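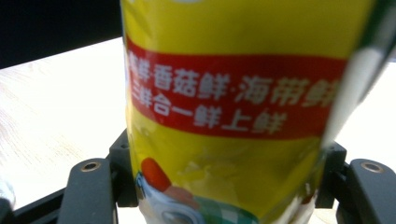 **Ticket 574: hand-held gripper lets soft packets slide**
Project: Emum (student picking project, spring term)
Status: open, mostly better
Priority: would be nice before the Clillosero heat

**Monday, first thing**

Hello all, and thank you for being so patient with the last ticket, which I know went on a bit! I'm opening a new one so the packet trouble doesn't get muddled up with the flat battery trouble.

The short version is that the hand-held gripper is lovely with anything that has proper sides (tins, boxes, the mugs from the kitchen) and rather hopeless with bags. You close the fingers on a seasoning packet, it feels perfectly secure in your hand, you lift, and then the packet creeps downwards until only the top edge is held. On the recordings it looks fine to begin with, so we end up keeping takes that we really ought to throw away, and then the arm learns from those as well, bless it.

What I've tried so far:

- Wiped both fingers with a damp cloth and let them dry. A little better for a few lifts, then back to how it was.
- Squeezed harder. The bag bulges above and below the fingers and slips out sooner, if anything.
- Swapped to the older trigger spring from the Agyeman box. No difference I could feel.
- Restarted the Doltel recorder, just in case the finger width reading was stuck. It wasn't.

**Monday, after lunch**

Somebody very kindly asked on the group chat whether the fingers are both straight. I'd assumed so, and I was wrong! With the trigger fully closed and no packet in the way, the tips met but there was a sliver of daylight lower down. The screw on the left finger had worked a bit loose, so the whole finger could rock on its bracket. I tightened it, checked the right one too, and closed them on a strip of paper. Before, I could pull the paper out with two fingers. Now it tears.

Please don't use the long hex key for this, tempting as it is. It's far too easy to overdo it, and we have no spare brackets until the order comes. The short one is in the lid of the Agyeman box.

**Monday, 4.30**

Ran the packet set again, same table, same person lifting. Out of 43 lifts, 6 slipped far enough that I'd call them bad. I haven't got a fair number for the morning because I lost heart and stopped writing them down, but it was a good deal worse than that, I promise you.

The bad ones all had something in common once I went back through the recordings slowly. They were the lifts where the fingers closed low on the bag, where the contents had settled and it was fat and lumpy. Closing higher up, where there's more loose plastic to pinch, held every time. So there is a bit of technique in it as well as a screw, and I'm afraid I'd been teaching the new members to go in low, the way we do for tins. Sorry, everyone!

**Wrong turning, noted so that it isn't repeated**

I stuck a layer of rubber tape on the inside of each finger, and the grip was marvellous. The trouble is that it also made the fingers thicker, so the closed position no longer matched what Doltel has saved, and each recording came up with a width warning. If we do go down the tape road (I'd rather like to), we need to redo the width calibration first and write the new value on the card in the lid. The tape is off again for now and the fingers are clean.

**What needs doing to the recordings**

Emum has up to 944 takes in the shared folder, and the packet ones are mixed in with everything else. I've started a list of the takes where the bag visibly slides, but it's slow going and I'd be very glad of company. If you have a free half hour, open the sheet, put your initials by a block, and mark each packet take keep, bad or unsure. Unsure is a perfectly good answer. Please don't delete anything yet.

**Still open**

- Someone to check the finger screws before each session. I've added a line to the set-up sheet under the battery one.
- Tape and recalibration: yes or no? Reply on this ticket, please, as things do get lost in the chat.
- The larger crinkly bags haven't been tried since the screw was tightened. I'll bring a few on club night and add the results underneath.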